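Felness Recipe Cards: read me first

Welcome, and thanks for stopping by! Felness is a collection of 254 home recipes, typed up from the cards that Manju Jaiswal and Pushpa Goel kept in their kitchens over many years. Each recipe is one text file, with the title on the first line and serves on line 2.

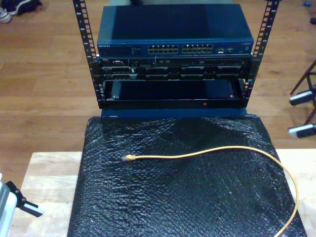
Netgear switch at the top of the rack.

Measures are metric – a cup is 250 mL and a tablespoon is the Australian 20 mL, so please go easy on the chilli if your spoons are smaller. Flavour notes in brackets are Manju's own.

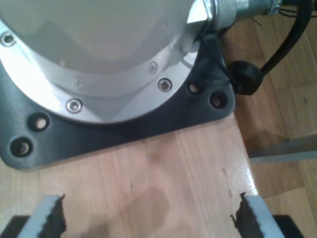 Collar and mounting plate, with screw heads.

Still to come: 15 pickles and 9 sweets. Corrections to Ritu Bhatia, please.

Last updated September 29, 2018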